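Sorting at Source: Packaging Waste in Shared Kitchens
Speaker notes, Siriporn Nakpan
Slot: 18 minutes plus questions

Slide 1. Title
Introduce self and Susetier. Credit Gergely Kozma for the audit data. Skip the company history.

Slide 2. Scope
The talk covers shared office kitchens only. Food waste is out of scope except where it contaminates packaging. Cafeterias with paid dishwashing staff were excluded from the audit.

Slide 3. The audit
69 kitchens, 2737 bags opened and weighed. Each bag was logged by kitchen, stream and bin position. Bags that had split in transit were weighed but left out of the contamination figures. Say this clearly, it came up in the May session.

Slide 4. What counts as contamination
Two definitions are in use. The hauler's definition is by weight. The building manager's is by visible wrong items at the top of the bag. They give different rankings for the same kitchens. All results in this talk use weight.
Pause on the table. Column three is liquid left in containers, and it is the largest single source by weight.

Slide 5. Bin position
Kitchens with the recycling bin beside the trash bin did better than kitchens with the two on opposite walls. The gap held after adjusting for headcount. Lid type made little difference. Do not go into the regression unless asked; it is in the backup slides.

Slide 6. Labels
Yensuk tested text labels against labels with pictures of the items. Picture labels helped with cartons and film. They had no measurable effect on cans, where error rates were low to begin with. Labels above eye level were ignored in both groups.
Thanakorn Rattanakul ran the label test and can take questions on method.

Slide 7. Cans
Low error rate, high scrap value, small volume. A separate can bin pays for itself only where pickup is already weekly. Mention crushing: some sorting lines reject flattened cans, so check with the hauler before posting instructions.
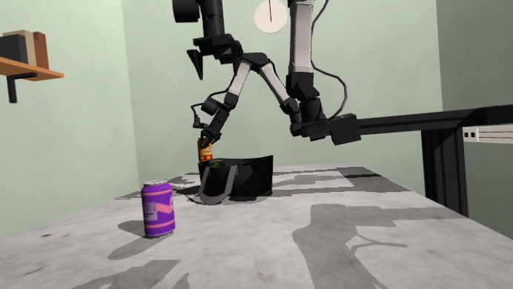 Slide 8. Costs
Compare the Wunent and Zavalov contracts. Wunent charges per lift, Zavalov per kilogram with a surcharge above the contamination limit. For a kitchen serving 30 people the per-lift contract is cheaper if bins go out full. Half-full bins reverse the result.

Slide 9. Open points
Seasonal variation not yet measured. Teresa Loureiro has the request for a second audit. Leave this slide up during questions.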